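Food Preparation 2, Unit 6: Fresh Curd Cheese
Notes by Lungile Zulu, revised April 2020

1. Principle
Acid lowers the pH of warm milk until the casein clumps and separates from the whey. No rennet is used. The curd is soft, does not melt and keeps for two days in the fridge.

2. Quantities (per bench)
Whole milk, 1,000 ml
Lemon juice, 40 ml
Fine salt, 2 g

3. Method
Heat the milk slowly to 90 °C, stirring along the base of the pan. Take it off the heat. Add the juice in stages and stop when the whey runs clear – more acid gives a sour, grainy curd. Stand for 10 minutes, then ladle into a lined colander. Record the weight of whey; up to 900 g is normal for a well-drained batch.

4. Draining and cloths
Drain for 20 minutes for a spreadable curd, or press for two hours for slicing. Rinse the cloth in cold water first, then boil it without scented detergent. Cloths are washed apart from household laundry. A mixed pile like the one in the picture, with white fabric at the front, is where a straining cloth picks up lint and perfume – store it folded in a lidded box.
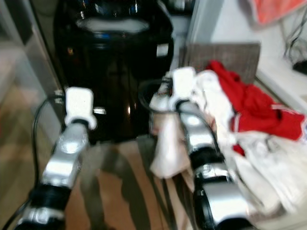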